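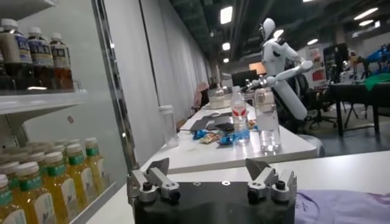
Réka Bozsik asked whether unsweetened tea could be kept in the display case through the afternoon as well as at lunch, as the choice by three o'clock is often limited to juice. Her request has been passed to the supplier, and a reply appears at the foot of this page.

Refreshment Room Gallery: Drinks, Snacks and the Long Table

The Refreshment Room on the second floor of the Arkitex Building is open to all staff, visiting lecturers, course participants and registered guests. It was set up in its present form in July, when the former reading area was cleared and the drinks service moved upstairs from the lobby. This gallery is maintained by the Office of Shared Facilities as a record of the room in ordinary use. It also serves as an introduction for departments that wish to reserve the room and have not yet seen it.

The Display Case

Tea on the upper shelf, yellow juice on the lower, with white labels and blue and white labels in view. The tea bottles have white caps and blue and white labels; the juice has green caps and is easily recognized from the other end of the room.

The case is stocked by Karnix under the building services agreement. Deliveries are made before 8:30 in the morning, and older bottles are moved to the front of each row before new ones are placed behind them. Guests are asked to take the bottle nearest the door and to leave the order of the rows as they find it. Bottles that have been taken out of the case should not be returned to it, even if unopened. They may be left on the long table for another guest.

The case holds up to 90 bottles when both shelves and the lower compartment are in use. Departments expecting a larger group should arrange an additional delivery at least 10 working days in advance. Personal food may not be stored in the case. A staff refrigerator is available in the kitchen at the end of the corridor, and items placed there should be marked with a name and an extension number.

The Long Table

White, and set out lengthwise in front of the pale gray curtains. Snack packets and drinks share the surface, as they do on most afternoons.

The table was purchased through Nedelcu together with the stacking chairs now kept in the storage closet. It is used for informal meetings, for packing conference materials and, more than anything else, for eating. Snacks placed in the middle of the table are for general use unless a reservation card is displayed. Departments bringing their own supplies are asked to put them at the far end and to remove whatever remains when the reservation ends.

Wrapped snacks are preferred. Fruit is welcome, provided that peel is taken to the kitchen. Hot food may be served only with the agreement of the Office — the request form has a separate line for this — and dishes must be placed on the mats supplied. The finish of the table marks easily, and two areas have already had to be treated.

The Curtains

Pale gray, hung in a long run along the wall. They soften the sound in a room that was noticeably louder before they were installed.

The curtains should be left closed during reserved sessions. They were chosen by Sandrine Brunet from samples supplied by Revbridge, and the same fabric will be used in the seminar room next door when funds permit. Coats, posters and cables may not be attached to them. Any damage should be reported on the day it is noticed, so that the panel concerned can be taken down and repaired before the fabric is pulled further out of shape.

Cups, Bottles and Personal Items

A lidded cup, a water bottle and a glass bottle are typical of what the table carries between breaks.

Open cups are permitted in the Refreshment Room but may not be taken into the library or the map collection. Lidded cups and closed bottles are accepted in both. Clear plastic bottles and glass are collected separately, and the containers are located to the right of the kitchen door. Caps may be left on plastic bottles. Glass bottles should be emptied in the sink first.

Tablets, laptops and bags should not be left on the table at the end of the day. Items found during the evening round are taken to the front desk, where they are held for 13 days and then transferred to the central lost property office. Hülya Uçar keeps the register and can be reached through the front desk in the mornings.

Reserving the Room

The room may be reserved for periods of up to three hours. Priority is given to teaching departments during term and to conferences in the summer. No charge is made for internal use. External groups should consult the current schedule of fees, which covers use of the table and chairs and one full stocking of the display case.

Requests are reviewed each morning by Faustine Joly. A reservation is complete only when the confirmation has been received, and the confirmation card should be placed on the table at the start of the session. Groups are asked to finish clearing up ten minutes before the hour. The room remains open to other staff at all other times, and a reservation of the table does not prevent guests from coming in to take a drink from the case.

Replies to Comments

Afternoon tea supply: Karnix has agreed to a second stocking of the upper shelf shortly after two o'clock, on a trial basis, until the end of term. Sweetened tea will be reduced by one row to make space. Comments on the trial may be left at the front desk.

Smaller juice bottles: Léonie Hoarau suggested that a smaller size be offered for short breaks. The supplier does not carry the present juice in another size. The Office will raise the matter again when the agreement is renewed.

Snack selection: several readers asked for more savory items. The order has been adjusted, and about 1,000 packets have been requested for the coming term, divided equally between sweet and savory.

Use of Photographs

Photographs of the Refreshment Room may be reproduced in internal newsletters and course handbooks with credit to the Office of Shared Facilities. Requests for other uses should be sent in writing, stating the publication and the intended size. Departments that have used the room for an event are invited to submit photographs of their own table settings and refreshments for inclusion in the gallery.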